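Notes on the Reopening of the Ferkilau Reading Room

Posted Sun 22 September

Readers of this blog will be aware that the Ferkilau Reading Room closed in February for repairs to its roof and guttering. It has now reopened, and I attended on the first morning in my capacity as a long-standing member. The following remarks are my own and should not be attributed to the management.

The catalogue has been revised in full. Periodicals formerly held under the donor's name are now shelved by title, with the exception of the Kamath bequest, which remains together under the terms of the gift. Members seeking the agricultural bulletins should proceed to the rear bay and consult the printed list there. The electronic list is not yet complete and omits everything catalogued before the move from Pimolby.

Borrowing conditions have also changed. The loan period is now 30 days, and members may hold up to seven items at one time. Bound volumes may not leave the building. Mr Mohandas Pai, who compiled the new rules, has advised that renewals will be accepted by telephone until noon on weekdays. I had hoped for some provision for country members, who can hardly be expected to drive in for a single pamphlet, and I have written to him accordingly.

The opening address was given by Sreekumar Annamalai, whose subject was the small local journal and its prospects. He spoke for almost 50 minutes without notes. His principal argument was that such journals are kept alive by their correspondence pages, and that an editor who trims the letters to make room for features will lose both. I would dispute this in part. The Pimolby quarterly carried very few letters in its best years and was read closely all the same. On the matter of indexing, however, I am in complete agreement with him. A run of 37 issues without an index is of little use to anybody outside the family of the editor.

Morning tea was served on the verandah. The lamingtons were of a good standard.

I have resumed my own programme of reading through the household quarterly in order, and have reached the number on furnishing a plain room. 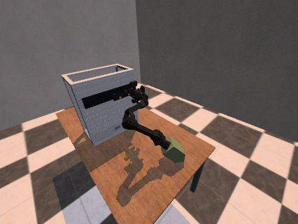 The quarterly's view is that a wooden table should be bought once and kept, and that a metal cabinet is best chosen for the papers one already owns. I find this sensible. The same number contains a long article on the care of bindings in humid weather, which I commend to members with shelving against an outside wall, and a rather intemperate review of the Onico gardening almanac. My notes on the next two numbers will appear when I have obtained them from the rear bay.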